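3.2. Dimensionamiento y presupuesto del equipo de captura

La planificación de compras partió de la unidad mínima de trabajo, definida como un operador con dos pinzas manuales, una por mano, ambas con almohadillas acanaladas azules. Se descartó presupuestar por hora grabada, criterio usado en la fase piloto, porque ocultaba el coste de reposición de las piezas de desgaste. La tarea de referencia fue la recogida de envoltorios y bolsas en una vivienda amueblada, con materiales deformables y parcialmente transparentes (figura 2). 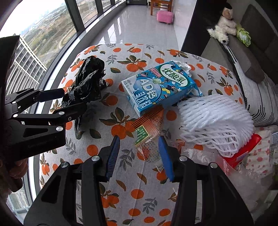 El coste unitario se desglosó en estructura, articulaciones, almohadillas y electrónica de registro. Las almohadillas se trataron como consumible y se asignaron a una partida separada, con reposición trimestral. Las mandíbulas y los tornillos de articulación se consideraron inmovilizado, con una vida útil de dos años. Se solicitaron ofertas a Prondlow y a Hirex con las mismas especificaciones: apertura máxima, masa por pinza, plazo de entrega y disponibilidad de recambios sueltos. La oferta de Hirex presentaba un precio inicial menor, pero solo suministraba las almohadillas montadas sobre el dedo completo, lo que elevaba a 314 euros el gasto anual en consumibles por pareja de pinzas. Prondlow las ofrecía por separado.

El plan aprobado en junio contempla 13 parejas operativas y dos de reserva. La reserva se calculó a partir del plazo de reparación declarado por el proveedor y no incluye la ampliación prevista en la sede de Plemberg, que se tramitará como expediente independiente. E. Teixeira revisó las hipótesis de amortización; O. Osagie elaboró el inventario de recambios.

No se presupuestó mobiliario ni acondicionamiento de los espacios. Las sesiones se realizan en habitaciones con su dotación habitual, y las superficies de trabajo se cubren con textiles domésticos estampados. El protocolo admite suelos brillantes y luz natural procedente de ventanales, por lo que tampoco se asignó partida de iluminación.
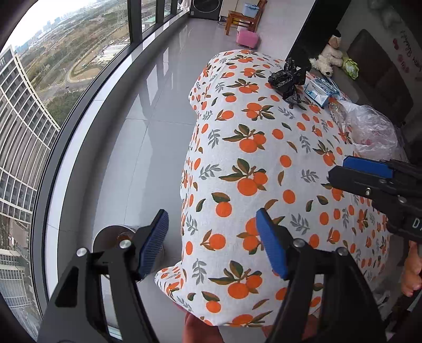 Figura 2. Tarea de referencia en entorno doméstico, con dos pinzas manuales y bolsas de plástico arrugadas sobre tela estampada.

3.3. Criterios de adjudicación

La puntuación ponderó el coste total a dos años, el plazo de entrega y la disponibilidad de recambios. Se excluyeron las ofertas sin despiece valorado. El transporte, contratado con Mendes, se imputó a gastos generales y no intervino en la comparación.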